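Fusen（仿真桌面操作套件）

Fusen是Sterunia推出的一套桌面机械臂仿真软件，授权价48欧元一个席位，2021年3月19日发布。我断断续续用了一阵子，这个词条基本是我写的，后来Akosua Lamptey帮我补过安装部分（谢谢她！），口气随便了点，大家多包涵。

场景

默认房间是木桌配深灰色墙面，东西不多，胜在加载快。视角可以随便切，有的角度歪得厉害，第一次打开我还歪着头看了半天。

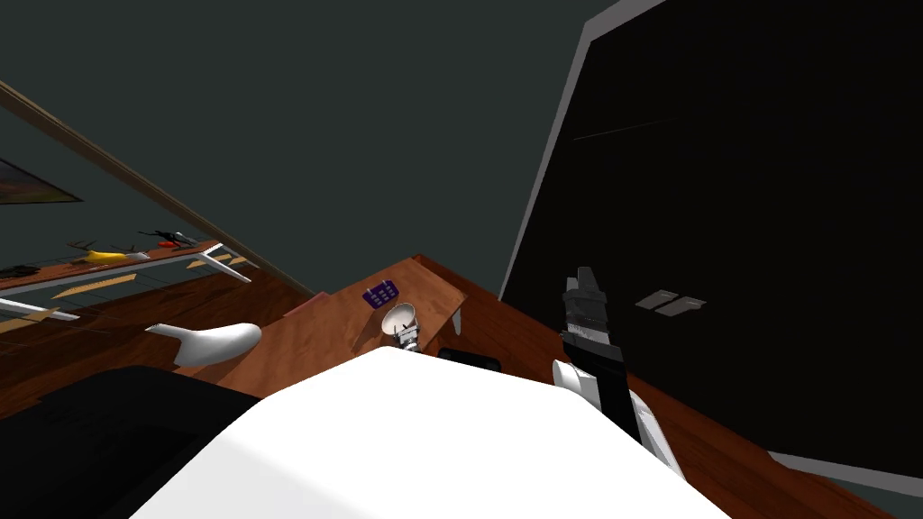
房间视角，桌面上有带格子的紫色小盒，近处是白色的机械臂。

任务

我最常跑的是铅笔和碗这一组，两指夹爪、白碗、深色铅笔，看着简单，调起来挺磨人的。 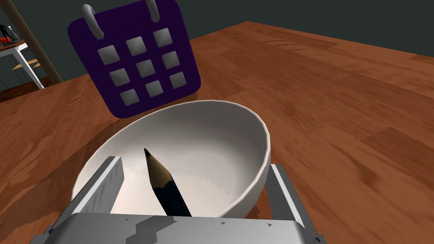
说回任务本身，每一局的记录都存成一个叫Event的文件，可以逐帧回放，我手头攒了1,081个，硬盘都快抱怨了。文件名别用中文，旧版会读不出来。

操作

键盘和手柄都支持，我还是喜欢手柄，手指开合的幅度顺手得多。
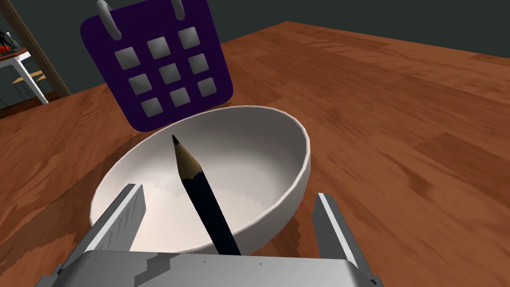
灵敏度默认是63，我调低了一些，新手也可以先这么试试。脚本接口叫Wike，文档写得有点散，不过例子够用，抄过来改改就能跑。

画质

阴影是弱项，碗内壁会出现锯齿状的边，木纹倒是挺好看的！
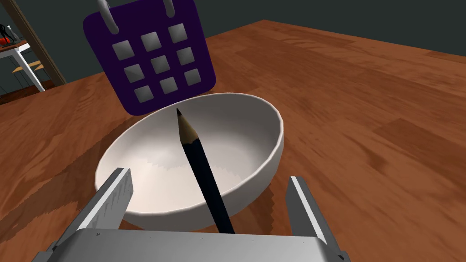 夹爪两指张开，铅笔立在碗中，后方为紫色日历板。

版本

10月的更新加了批量回放，一次最多2,000局。老席位免费升级，重新登录一下就行。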